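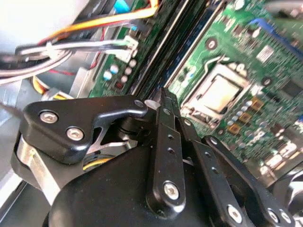 Ersoy was the first shop to write back after a month with the kit, and the note said the bench had been running through the lunch hour and that they would like to keep it, please, and could the next one have a longer power cord. It can, and it does. The longer cord ships with every Vovon Teardown Kit from March on, along with the rest of the changes that came out of a very busy pilot.

Vovon is pleased to announce that the Teardown Kit, our robotic gripper package for computer repair and recycling benches, is now open for orders. The kit is made for shops that take in older desktop PCs and want to get good parts back out of them: memory, processors, expansion cards, cables and the boards themselves. It bolts to a standard workbench, runs from a wall outlet and fits next to a person who is doing other work.

Each kit includes one arm, one gripper with a wrist camera, two sets of finger tips (narrow and wide), a case cradle, a foot pedal and the Rolluvik control software. Rolluvik is where most of the pilot's work went, and we're excited about where it has ended up! A technician sets an open case in the cradle, picks the parts to be pulled from a list and watches the wrist view on a monitor while the arm lines up. The pedal pauses everything at any point. If the software isn't sure what it is looking at, it stops and asks, and the answer is kept for the next board of that type.

The pilot took place at 6 repair and recycling shops and covered 2,034 desktop cases, from slim office machines to big old towers with wiring in every direction. Cables were the hard part. Early versions of Rolluvik planned a straight path down to the board and would stop short whenever a bundle crossed it, which in some towers meant stopping a lot. The release version plans its way in from 7 approach angles and picks the one with the most room. It still hands ribbon cables over to the technician, and we expect that to be true for a while.

Processor sockets got a lot of attention too. The narrow finger tips were redrawn twice so that they can work a retention lever without touching the parts packed in beside it. Shops that mostly handle memory and cards will probably leave the wide tips on all day.

The kit is not meant for laptops, and it does not open cases. Side panels, heat sinks and coolers come off by hand before the case goes in the cradle. A laptop cradle is being tested now at Prirkuteck, our workshop and training site, and we will have more to say when it has been through a few hundred machines of its own.

Training takes one afternoon, at Prirkuteck or at the customer's shop, and covers setup, finger changes, adding new boards to the list and clearing a stop. Spare finger tips and pedals are kept in stock. Software updates are included for as long as the kit is in use.

The first production run is about 300 kits. Pilot shops keep their benches and receive the new finger tips and cord at no charge. Orders, demo visits and requests for the full parts list go through the Vovon sales desk, which is open from 8 a.m. to 5 p.m.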